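Sunday, December 27, 2020

1/ thread on the cutlery demos before I forget all of it. typing between batches so expect mess

2/ short version for anyone new: we want a policy that takes spoons and chopsticks off a table and puts them in a steel holder. two grippers, held by hand, a person does the task, the cameras log it. the model learns from the logs. task name in our sheet is Pesten, don't ask, all the table tasks got names in May and we ran out of good ones

3/ total so far on Pesten: 939 episodes kept. was hoping for more by now. a good session gets us almost 100, a bad one gets us sore wrists and a folder full of clips with the tracking gone

4/ what counts as one episode: start with everything on the cloth, hands back, grippers open. record. pick things up, put them in the holder. grippers open again, hands back. stop. if you forget to stop, trim it the same day. NOT next week. you will not remember which one it was

5/ spoons are the easy half. fat handle, nice neck to grab. chopsticks are the awful half. thin, round-ish, they roll when you touch the one next to them. and when they lie side by side the jaw wants to come down on two at once

6/ so the rule for chopsticks: line up jaws with the stick first, THEN go down. early batches had people going down and then twisting to line up, and the training run picked up the twist. the arm would come down, twist, and shove the neighbors halfway across the cloth. painful to watch

7/ close slow on a chopstick. let the pads settle on it. I want to see the stick between the pads for a beat before any lifting starts, like with the pink one
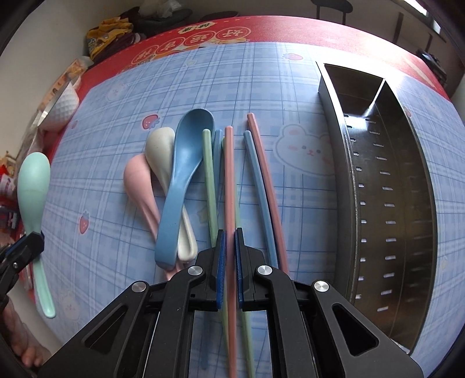 8/ second thing, two hands. the other gripper can have a spoon already while this one goes for a chopstick, totally fine, I want plenty of that. what I don't want is the idle hand waving around in the first hand's camera. hold still or go do something useful

9/ question I get a lot – does it matter which hand takes what. for Pesten no. for the Sotelo tasks yes, left is always the holding hand there. if you switch between the two on the same day read the sheet again please. I've mixed them up myself, cost me a morning

10/ the cloth. people keep asking why we don't use a plain table. we did! the first policy was great on the plain table and useless on anything with a print. it went for a printed leaf once. closed on it. lifted nothing, very carefully, and carried nothing over to the holder

11/ so now: checks, strawberries, cartoon faces, the busier the better. pastel cutlery on a pale blue check is hard on purpose. if I have to look twice for the blue spoon then it's a good table

12/ same for the background. leave the stools, leave the snacks, leave the bags. I got a message asking should we tidy up first. no!! a real kitchen has stuff in it. only thing I ask is no mirrors and nothing that shows a face

13/ break. next batch

14/ back. eight takes, two thrown away. both my own fault, I talked with my hands

15/ on throwing away. from the last big lot we dropped 19. reasons from the sheet, roughly in order of how annoyed I was:
– stopped recording before the last spoon was let go
– tracking jumped when somebody turned toward the window
– a stick rolled off the table and the person just picked it up by hand and kept going
– no audio sync tone at the start (we need it, even tho nobody listens)

16/ re: the stick on the floor. drops ON the table are fine, keep those. drop it, go back, regrasp, finish. those are some of the most valuable clips we own. the model has to see what you do after a fumble. but bare fingers picking up the stick teach it nothing it can use

17/ and pls don't fake fumbles. I can tell. a fake drop goes straight down and the person is already moving back toward it before it lands

18/ speed. new folks go too fast, they think more takes = better. old folks go too slow, they've been told off for going too fast. aim for the speed you'd use setting the table for someone who is asleep in the next room

19/ the holder. long steel thing, open top, slots inside. shiny = trouble. it reflects the cutlery and the gripper and sometimes the window, and the depth guess gets weird near the walls. move it between episodes, turn it a little, not always in the same spot

20/ we had a whole afternoon where the holder never moved. the policy trained on that one didn't even look for it, just drove to where it used to be and let go. lesson learned, the sheet has a column for holder position now and I do check it

21/ placing the spoon is harder to do well than grabbing it. grab the handle near the end and you've got a long lever with a heavy-ish bowl on it, any wobble shows. grab too close to the bowl and your jaws end up inside the holder with the spoon, bumping the walls

22/ what I like is the handle clamped, spoon nearly upright, come in over the middle of the holder, lower, tilt, open. tilt comes last. if you tilt early you rake whatever is already in there

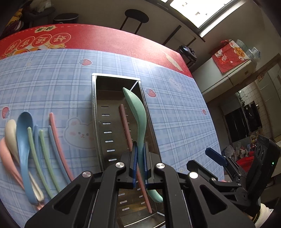 Mint green spoon clamped by the handle, one pink stick in the holder

23/ got asked if they all have to face the same way in there. in Pesten no, in is in. there's a stricter version planned where bowls go to one end. I have tried it. I'm not ready to talk about it

24/ order of pickup – mix it. spoons first, chopsticks first, one of each, whatever. if every episode goes left to right the model learns left to right and then sulks when there's a gap. I keep a scrap of paper with orders on it and cross them off

25/ layout too. piled, fanned out, crossed, one on top of the other. the pile of spoons is a good one, pulling out the bottom one without dragging the rest takes practise. allowed to take the top one first obviously. but do some the hard way

26/ gear notes, for whoever takes over the next set:
check the jaw screws every morning, they walk loose
wipe the pads, the grip goes funny once they pick up lint from the cloth
charge BOTH sides. both. not the one that beeps

27/ the wide lens smudges if you carry the thing by the front. carry it by the grip. I've put a label on the case, the label gets ignored, so now it's in the thread as well

28/ upload goes to Prorel same evening, one folder per batch, batch sheet inside the folder and not next to it. the Sunetti folder is for the cups only!! I found spoons in cups last week and it took me all evening to pull them out again

29/ someone in replies: why not just script the whole thing, it's cutlery. sure if it's always the same cutlery in the same place. we tried a scripted version for the demo day and it was fine till the tablecloth had a wrinkle

30/ someone else: how many episodes is enough. don't know. the curve was still going up last time we trained, slower than before tho. I think layouts matter more than raw count by now. 939 on three tablecloths would beat 939 on one, and I'd bet lunch on it

31/ also asked: do we use the clips where the person hesitates. yes if it's short. a little hover over the sticks while you decide, fine, everyone does it. long hover gets trimmed. if you need to think, think before you hit record

32/ wrists. take the breaks. the rig isn't heavy for the first ten minutes and then it is. I do a batch, put it down, walk to the fridge, look in the fridge, come back. clips from tired hands have a shake in them and the arm copies the shake beautifully

33/ things still bad in the current policy:
– two sticks touching, it grabs both more often than I'd like
– mint vs pale green, it seems to lose one of them under warm light
– lets go too high over the holder, so you get a clang
the clang is in the data. we all drop them from too high. lower your hands, me included

34/ so for the next batches, requests: more touching sticks. more low, quiet releases. more tables where the light comes from the side. if you've got an ugly tablecloth at home bring it, the uglier the better, I'll wash it after

35/ not needed any more: spoon alone on an open bit of cloth. we have loads. it's fine at those

36/ retraining starts when tonights upload is done, will post the success rate under here once there is one. battery on the left side is beeping, going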